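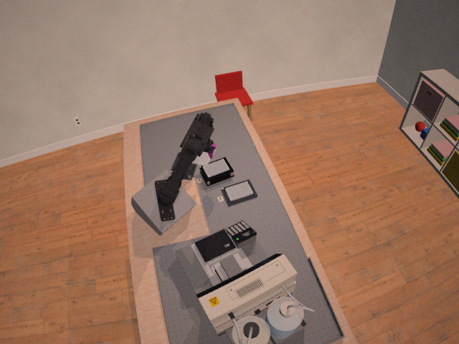 Munther Ghanem reckons the rotor blades were the easy bit. He'd do them again tomorrow, he told me, wooden spar and all, if somebody else would take on the gearbox.

November 21, 2018
By Celeste Acuña

Cold hangar, two mugs of tea, one working heater. Ghanem has been rebuilding the Tandumel for 12 years and I had him for an hour before the light went, so forgive the order of this. It's more or less the order he said it in.

The Tandumel, for anyone who hasn't met it, was a two-seat autogyro built at Salinas in small numbers and sold to farmers. Or meant to be sold to farmers. "They wanted chaps who'd count cattle from it," he says. "The chaps who bought it were dentists." Open cockpit, pusher engine, a three-bladed rotor that was old-fashioned even then. Most makers had gone to two blades by that point. The Salinas people stuck with three because their designer hated vibration.

"Hated it. There's a letter where he says he'd sooner walk."

The letter is one of a bundle Ghanem bought with the airframe. Drawings too, though not the ones he needed. Plenty on the seats. Four sheets on the seats, in fact, with different stitching. On the pre-rotator gearbox, one sheet, and the bottom third of it gone to mice.

I asked him to explain the pre-rotator for people who fly ordinary aeroplanes. He sighed a bit. An autogyro's rotor isn't driven in flight, it turns because air is coming up through it. But you need it turning before you go, otherwise you use half the county getting it up to speed. So there's a shaft from the engine, a clutch and a small gearbox at the top of the mast. You spin it up, let go of the lever, off you trundle.

"On the Tandumel you let go of the lever and sometimes the clutch doesn't," he says. "Then you've got torque going into a machine with no tail rotor. Round you go."

Did that happen a lot?

"Often enough that there's a second letter."

The fix at the time was a heavier return spring, which cured the sticking and broke the lever. Then a heavier lever. By the last few machines the whole arrangement weighed a good deal more than it should, all of it up at the top of the mast where you least want it. Ghanem's has the early lever and the late spring, the worst of both, and he thinks somebody swapped parts in a barn. He's found 8 bolts in it that don't match anything on the drawings. One is a gate bolt.

He came to all this from sailplanes. Learned at a gliding club, drifted into repairing them, did a couple of light helicopters for a firm called Plellumia and didn't enjoy it. "Paperwork and grease. With a glider it's only paperwork." The autogyro was supposed to be a winter job. He'd seen it advertised as a helicopter, no engine, and drove down in August to look at it, mostly for the drive. It was under a tarpaulin behind a grain store, with the mast lying alongside. The blades were in the roof of the store, hung properly, flat, on three slings each. He's still impressed by that. Wooden blades left leaning on a wall take a bend and that's the end of them.

"Whoever hung those blades, I'd like to buy him a drink. Whoever did the rest, no."

So the blades. One was good. One had a split at the root you could get a fingernail into, and the third had been repaired with what he calls furniture glue. He made two new spars, matched them against the good one, and then got nervous and made a third so they'd all be the same age. The skins are birch ply, fabric over that, and then a great deal of weighing. The blades have to balance along their length as well as against each other and he spent most of one winter moving small bits of lead about. His wife stopped asking.

Has he ever been tempted to cheat, fit modern metal ones? People have told him to. A visitor last year told him at length.

"It'd fly better, I know it would. It'd be a different aircraft though, wouldn't it. I'd have a nice modern gyro with a silly nose."

The nose is silly, I have to say. He laughed when I said so, then went rather quiet and said he'd made it from scratch, over a plug, twice.

We got on to the engine. The original was a flat four made under licence by Cudimar, 100 horsepower on paper and less on a warm day. None of the surviving ones run, as far as he knows. He has one and a half. The half is there for its crankcase. His plan is to have the good one turning by spring — he said which spring, then asked me not to print it. Carburettor's done. Magnetos are away being rewound, and have been away a long time. He rings up, they say they're on the bench.

Oil is the other thing. The tank sits behind the passenger's shoulders and the original filler cap vents forwards, so you can imagine. A pilot who flew one when they were new wrote to him after an appeal in a club newsletter and said he kept a special coat for it. Also that it was the nicest thing to land he ever flew. Steep, slow, pull back at the bottom, rolls perhaps 30 feet. He'd put it down in his own orchard. Ghanem has read me that letter twice now, once on the phone.

What about the autogyro generally, I asked. Did it lose out to the helicopter fairly? He doesn't like the question much. Says people always tell it as a race. The helicopter can hover and the gyro can't, and if you need to hover that settles it. Armies needed to hover. A great many people didn't, and for them it was simpler, cheaper to keep and kinder when the engine stopped. "When it quits you're already doing what a helicopter pilot has to practise." But simple machines don't get the money, and by the time there was a market for a cheap one the firms who knew how had gone on to other things or gone bust. Salinas went bust. Or was sold, there's an arguement about that and he's on the bust side.

He'd like drawings. If anyone reading has anything on the mast head or the gearbox, even photographs, even bad ones, he would be be very glad to see them. He doesn't want any more on the seats.

Will he fly it himself? Long pause, heater ticking.

"First hop, no. I'm going to get someone good. I'll stand at the end with a fire extinguisher and the gate bolt in my pocket." Second hop, yes. He's already got the coat.

Then the light did go, and we pushed the doors to, which takes two people and a plank.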